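Speaker notes – Hamwood reuse talk, 2022-07-28

**Opening (2 min)**

Thank Nikau Ngata for the invite. Say who I am and that questions can wait until the end.

Start with the cost of heating old buildings. Gilchrist was paying 4000 a month in winter before anyone looked at the walls. Let that number sit for a second.

**Why brick needs care**

- Old brick takes in rain and lets it out again. Seal the outside and the water stays put.
- Hard cement mortar on soft brick is the most common mistake. The brick face gives way before the joint does.
- Check gutters and downspouts first – cheap fixes, big difference.

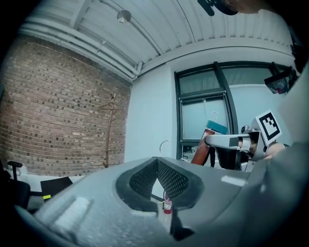 *Exposed brick, reddish-brown and tan, with darker bricks mixed in.*

Ask who in the room has bare brick inside at home. Expect a few hands.

**Insulating from inside**

Go slow on this part. An insulated wall runs colder on the outer side, so damp takes longer to leave. Beam ends set into the brick are the worry. Mention that Ashton Ruawai checked 66 beam ends at Fungate before any insulation was ordered. 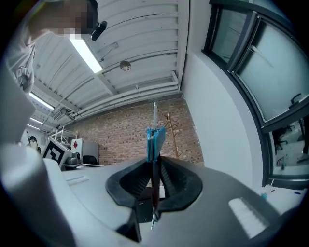
Two of them needed new timber. The rest were left alone and will be checked again in August.

**If time is short**

Skip the part on windows and go straight to costs. The handout has the mortar mixes.

**Close**

Next talk is on roofs. Sign-up sheet by the door, room 2111.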